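Stiveck two-arm bench kit, worth it for a small shop?
Bench Automation > Kits and Reviews

vidar_l
Hello all. I've had the Stiveck two-arm kit since February and promised a few of you a proper write-up, so get yourself a coffee. It came in 2 crates with everything labeled, and I had both arms bolted to the back of the table in one long evening. The brackets are lovely, solid things. The manual is less lovely (whoever wrote the homing chapter had never met a beginner), but Åsmund Dahlgren at Stiveck support walked me through it by email and couldn't have been kinder.

My test job is plates. Pick one up, set it down, trade sides, over and over.

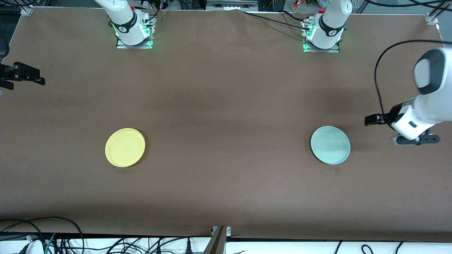 I logged 400 cycles before I let myself have an opinion, and 236 of them went through without me touching anything. I know that sounds low, but most of the misses came early, before I slowed the approach down — after that it was a much happier machine.

kosmas_c
Thanks for such a thorough post, Vidar! I have to disagree a little, though. For that money I'd expect better out of the crate. My old Gallis arm is ugly as sin but it never needed babying like that. And the cabling on these kits drives me up the wall.

seulgi.w
Kosmas, you also spent a whole winter tuning that Gallis, I remember the posts :) Plates are a mean test with a low rim. Vidar, are you on the stock fingertips? I switched to the soft Isaksson pads and I'd never go back.

vidar_l
Stock ones, yes. I'll order the pads tonight. And Kosmas, fair point on the cables, mine need a good tidy.

wiremu_r
Does the service plan cover grippers? The sales page is awfully vague.

vidar_l
Arms only, I'm afraid, and you have 30 days after delivery to sign up. I skipped it and I've been going back and forth on that ever since.

kosmas_c
See, that would bother me. Grippers are the part that wears!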